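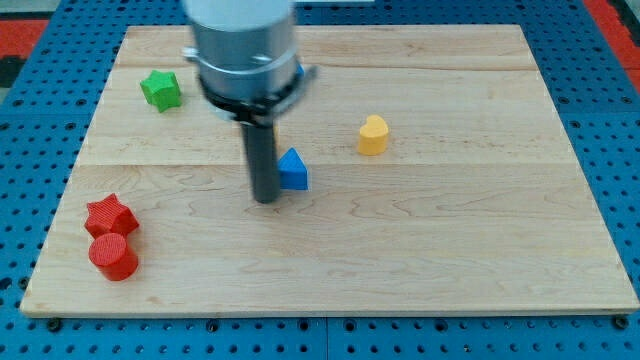
gobnait_d wrote:
Mineral oil first, then beeswax on top. I've never had any luck doing it the other way round, the wax just seals everything out and the maple stays thirsty underneath.

stirkel40 wrote:
Agree on the order, but how many coats of oil are you all doing? I did 6 on my last maple board and my brother-in-law reckons I wasted four of them. It has the most beautiful colour now though, like pale honey, and I grin every time I slice bread on it!

Parkonik wrote:
Your brother-in-law is right, sorry. Two good floods, overnight each, wipe off, done. Maple is tight-grained and won't drink like walnut does. Save the rest of the bottle for April when the heating goes off and everything starts moving again.

gobnait_d wrote:
Can't go along with two. Maybe for a cheese board that comes out at Christmas. Mine gets onions, bread and a whole pumpkin most weeks, and it wants more than that. Do the end grain twice as often as the faces too, that's where the splits start (ask me about the one I gave my aunt...).

Carroll wrote:
Has anyone tried tung oil instead? I'm a complete convert. Takes ages to cure, weeks in my cold garage, but the finish is gorgeous and you can stop fussing with it every month.

Parkonik wrote:
Pure tung, yes, lovely stuff. Just read the tin, plenty of them labelled "tung oil finish" are mostly something else. And keep it away from anyone with a nut allergy until you've checked with them.

stirkel40 wrote:
Ooh, now I want to do a tung one as well. I've got an offcut left over that would make a cracking little herb board. Do you sand between coats, Carroll, and what grit?

Carroll wrote:
Very fine grey pad, light as you like, after the second coat. I gave up on paper, it kept leaving scratches along the grain. Post it when it's finished!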